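Workshop Wall FAQ

Ever since I put up my first post about redoing the wall behind my bench, the same questions keep landing in my inbox, so I finally sat down and answered them in one place. Grab a coffee!

Why ribbed aluminum and not pegboard?
I had pegboard in the old place in Ashby and the hooks drove me nuts (every time I grabbed something, the hook came along for the ride). The ribbed stuff wipes clean and bounces a lot of light back onto the bench, which I love on dark mornings.

Where did you buy it?
Trostilach, the sheet metal place. They cut it while you wait if you get there early. I paid 406 dollars for the panels and the rail together, delivery included.

Do I need the rail on top?
I'd say yes! It covers the raw upper edge and makes the whole thing look finished. Mine came with a shallow groove along the front, and dust does collect in there, so run a rag down it now and then.

What goes on the gray boards?
Small parts I'm forever reaching for. Mine is set up as a row, left to right, with a slot holder at the far left end. I tried two rows in October and hated it. 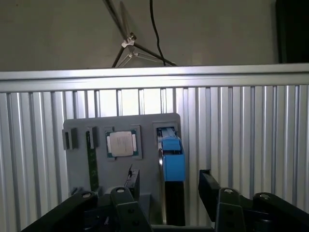

Gray board up on the ribbed panel, with the rail running along the top.

Did you paint the wall above?
Yep, it's a beige-gray from Bretora called Grundomow. One can did it, and I have enough left for touch-ups.

How do you clean the ribs?
Soft brush, straight up and down, then a damp cloth. Please don't use steel wool, I scratched a test piece that way and it still bugs me.

Can I hang heavy tools on it?
I wouldn't. My big stuff lives in a drawer 26 inches wide under the bench, and I'm happy with it there.

Got another question? Leave it in the comments and I'll add it when I get a minute.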